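Gevora Hand Tool: Operator Guide
Section 4. Recording a folding task

Read Section 3 (pairing and calibration) before you start. One take is one garment, from first pinch to release. Takes longer than 137 seconds are split when they upload to Jekmont, so keep the pace steady.

Before the first take

1. Charge both tools and wipe the finger pads with a dry cloth.
2. Put the clothes on the bed. Leave the bedding as you find it.
3. Open the jaws fully and hold for 3 seconds until the status light turns green.
4. Pinch the garment near an edge with the pads. Squeeze until the cloth stops slipping, then stop squeezing. 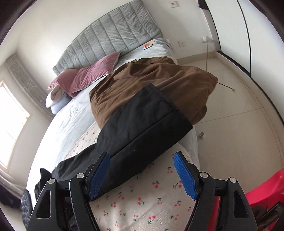 Page last changed: March, by Su-bin So

Dark cloth is harder for the tracker than light cloth. With a black garment, grip at a hem or a seam where you can, and move the tool at half your normal speed.

CAUTION: Do not force the jaws past their stop. The linkage pins can bend, and a bent pin will spoil the width reading for every take after it.

Making the fold

5. Lift the pinched edge clear of the sheet and carry it across in one movement.
6. Lower it, open the jaws wide, and wait one beat before you pull back.
7. Smooth the fold with the closed pads if needed. Do not use your free hand on the cloth.
8. Press the thumb button to end the take. Say "redo" out loud if you want it thrown out.

Note: When two tools are in use, start both before either one touches the cloth. The Shin sync tone sounds once for each tool.

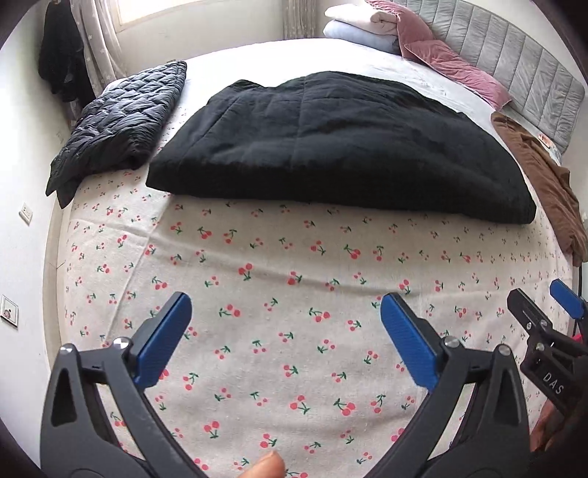
Wendy Inskip writes that step 6 is where most of her rejected takes came from: she was pulling back while the jaws were still opening, and the hem came along with them. She now counts to two, and suggests new operators do the same for their first 15 takes.

After the session

9. Dock the tools and leave them on until the upload bar clears.
10. Enter the garment type and fabric color on the Grostcombe task sheet. One line per take.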